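Marker-Based Pose Tracking for a Hand-Held Gripper: Final Report
Hsiu-ying Chou and Archie Drummond

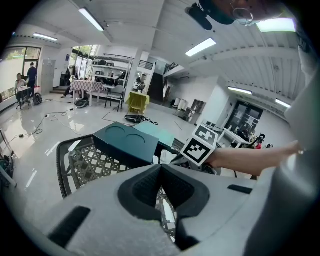
Our part of the project was the software that works out where the gripper is from its own camera video. The first version, written in August, used only natural image features and lost tracking whenever the view was mostly shiny floor. We then added a second source of pose information. A white cube with black-and-white fiducial patterns on its faces, held up in front of the gripper's jaw, gives the tracker a target of known size. The white tiles reflect the ceiling lights, and those reflections were the main source of false feature matches, so we mask the floor before matching.

Software

The tracker is a Python package we named Clurnska. It detects markers, solves for the cube pose, and passes the result to a filter that also takes the feature-based estimate. If two cube faces are visible, both are used in one solve. If no face is found, the filter runs on features alone and its uncertainty grows.

Results

We tested on 1215 frames. The old version gave a usable pose in 509 of them and the new version in 1080. Most of the remaining failures were motion blur. We did not have an outside reference for position, so we can't report absolute error.

Remaining work

The mask threshold is still set by hand for each room. Archie has started a calibration script for it, but it has not been merged.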